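Isden, issue 4: progress report to the Utbridge Small Press Fund, 6/4/19

Script is locked at last. Gaurav Bansal has killed the sidekick, revived her, and killed her again, this time with our written permission. Pencils are finished through page 8, and Natsumi Sugiyama has started inks on the rooftop fight – all capes and rain, and she has let us know how she feels about rain.

Issue 3 sold 565 copies, which in our corner of the superhero trade counts as a riot. The letters were mostly kind. Two readers want the villain, Lalovon, to get his own book. He has been told and is unbearable.
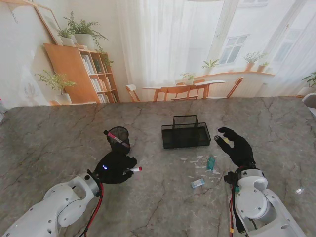

Will issue 4 ship in June?
Late in the month, if the colors come in on time and Gaurav stays away from page 2.

Money: the lettering line is spent. The printing line is untouched, and Nabila Bensaid is guarding it. We'd like to move what's left of the convention budget over to the variant cover, pending your okay.

Gillespie Semple, editor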